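Zusetti übernimmt Textilpflegebetrieb Warico in Skallach

Skallach, 20. Juli. Der Wäschedienstleister Zusetti übernimmt den Textilpflegebetrieb Warico mit Sitz in Skallach. Die Verträge wurden von beiden Seiten unterzeichnet. Über den Kaufpreis haben die Parteien Stillschweigen vereinbart. Alle 70 Arbeitsplätze am Standort bleiben nach Angaben des Käufers erhalten, die bestehenden Tarifbedingungen gelten unverändert weiter.

Warico reinigt und vermietet Bettwäsche, Tischwäsche und Bezüge für Pensionen, Ferienwohnungen und Pflegeheime. Zuletzt belieferte der Betrieb 1.048 Kunden in der Region. Die Gespräche über einen Verkauf hatten im Februar begonnen, nachdem die Eigentümerfamilie ihren Rückzug aus dem Geschäft angekündigt hatte. 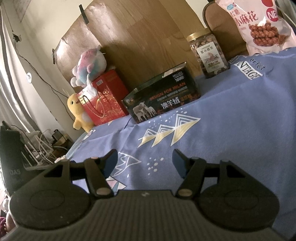
Laufende Liefer- und Mietverträge gehen ohne Änderung auf Zusetti über. Kunden müssen nichts veranlassen. Abholtage, Ansprechpartner und Rufnummern bleiben gleich, lediglich die Rechnungen tragen künftig den Namen des neuen Eigentümers. Der Name Warico soll für die Mietwäsche weitergeführt werden.

In den kommenden zwei Jahren will Zusetti mehr als sechs Millionen Euro in Skallach investieren. Der größte Teil entfällt auf eine neue Waschstraße und eine Anlage zur Wärmerückgewinnung. Außerdem wird die Annahme für Privatkunden umgebaut. Sie bleibt während der Arbeiten geöffnet, der Zugang erfolgt dann über den Hof.

Die Auslieferung übernimmt weiterhin die Spedition Tetteh, mit der Warico seit langem zusammenarbeitet. Der Vertrag wurde im Zuge der Übernahme verlängert. Geändert wird nur die Tourenplanung: Die Fahrten in die Randgemeinden werden zusammengelegt, betroffene Kunden erhalten vorab ein Schreiben mit den neuen Lieferzeiten.

Der Vollzug der Übernahme steht unter dem Vorbehalt der kartellrechtlichen Freigabe. Bis dahin führen beide Unternehmen ihre Geschäfte getrennt.

Pressekontakt:
Zusetti, Unternehmenskommunikation
Abdruck honorarfrei, Belegexemplar erbeten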